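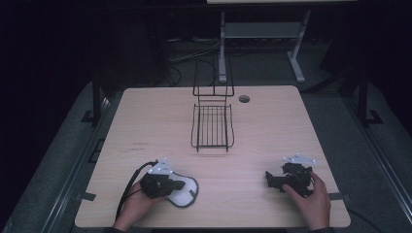 26 Apr 2021 — Timen cell, Kelturby site. Second entry on the pad-to-rack job.

Handling time per part is down again, but the saving is all in the reach and none in the placement. The operators' own hand method, learned on the old packing line, was to pick and turn in one movement. With a gripper in each hand the turn has to be made separately, and it shows in the cycle log. The black wire rack is set towards the back of the table with its tray facing the operator, so a part can go in from the front without lifting over the upright section. The pad sits further forward, on the left-hand side. I want to keep both positions fixed until we have a full set at this layout.

Count so far: 505 accepted cycles out of the 1,000 Oltano asked for. Rejects are mostly late closes on the left side. Right side is steady.

Effect on the shift, as reported at handover and from the log:

Packing line staff now spend part of each shift at the cell and the remainder on inspection. Walking is much reduced. Standing in one place is increased, and two people have asked for a mat. Requested.

Wrist load is the main complaint. Nearly all of it concerns the weight forward of the hand, less the grip itself. Sessions capped at 16 cycles before a change of operator. The cap costs us output and I do not propose to lift it.

The experienced packers are slower than the new starters for the first 100 cycles and more consistent after that. The training sheet assumes the opposite. To be rewritten.

Pay grade for cell work is still not settled. Jabłońska (the agency) bills it as packing. The work includes deciding whether a cycle is good enough to keep, a decision the line leader used to make. Raised with the office, no answer yet.

Cable on the left gripper: check slack at the table edge before each session. If it pulls at full reach the operator shortens the movement without noticing, and the log records it as normal.

Open points:
Reject threshold for late closes — still set by eye.
Inspection bench is short of one person whenever the cell runs. Rota to be redrawn before June.
Repeat the run with the rack moved nearer the operator, same people, same cap.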